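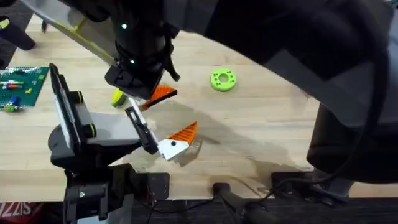

Flordale wants to fix its permit website, and it asked the tech crowd for help

I spent most of my morning in the basement meeting room at Flordale town hall, drinking very weak coffee and listening to software people talk to zoning people. It was more fun than it sounds!

The town invited a handful of local tech firms in to talk about its online services, mainly the permit site, and if you've ever tried to get a fence approved around here you already know why. The site went up years ago, it logs you out when you attach a drawing, and the form for a simple deck runs to 18 screens. (I counted mine last June, with a lot of muttering.)

Elínborg Bech, who started as the town's digital services manager this spring, ran the meeting. She had one number up on the wall for nearly the whole session: 42 days, the typical wait for a small building permit. She'd like it down to 10 by next summer. "I don't need anything fancy," she told the room. "I need a form that saves your work."

Three companies sent people. Tellum, which handles the parking payments downtown, showed a rough version of a single login for everything from dog licenses to water bills. Arnar Holst from Horent talked for a long while about moving the old paper files over - the town has 655 boxes of them in storage, and the ones I've seen are not in great shape. And Ragnarsson, the smallest of the bunch, mostly asked questions, which I liked. Their Jytte Hviid wanted to know how many people still come to the counter in person, and why. The clerks had plenty to say about that one, and the talk ran right through the break. 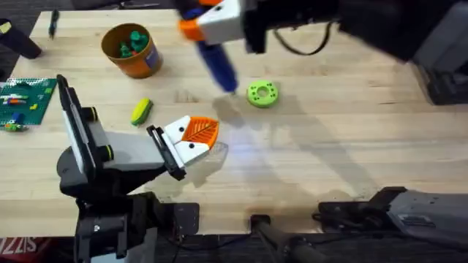 What it might cost

No price tag yet. Council member Vilhjálmur Ketilsson kept bringing this up, and fair enough, he was around for the last website and remembers the bill. He wants any contract split into small pieces so the town can walk away if the first one flops. Bech said she was fine with that. The Horent folks looked a little less fine, but they didn't argue.

The other sticking point was who keeps the data. Zdzisław Czerwiński, a retired programmer who comes to just about every public meeting we have, stood up during comments and asked whether residents could download their own records in a normal file. Bech wrote it down and said yes, she'd put it in the requirements. He asked her to read it back to him, so she did.

The town plans to post a draft of those requirements in September and take comments for a month after that. You can send yours by email or drop them off at the clerk's window on the first floor, which is open until 4:30. If you mail in a paper copy, put "permit site" on the envelope so it doesn't end up with the tax appeals.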